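Picture postcard

Print this page | E-mail this article

A picture postcard is a card with an image on one side and space for a message and address on the other. It is mailed without an envelope, often at a lower rate than a letter. Landscapes, town views and seasonal subjects are the most common. 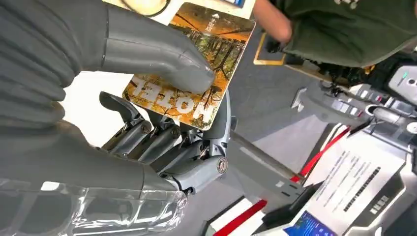 Card with an autumn forest image.

In Clillton, the printer Leonidas Spanos sold views of the Plinbridge woods from a shop with two presses. His list grew to 39 designs, most of them fall and winter scenes — the fall cards went on sale each November. A later owner, Vasiliki Bakalis, kept the same list and added street views.

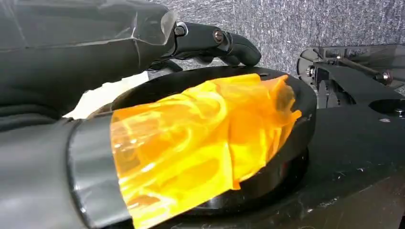

What is the collecting of postcards called?
It is called deltiology, and collectors usually sort their cards by place, subject or publisher.

The Tsoukalas collection in Hutov holds 343 cards from the Clillton shop, both mailed and unused. Mailed cards are filed by postmark.

Contact us | Copyright Hutov Reference Pages | Back to top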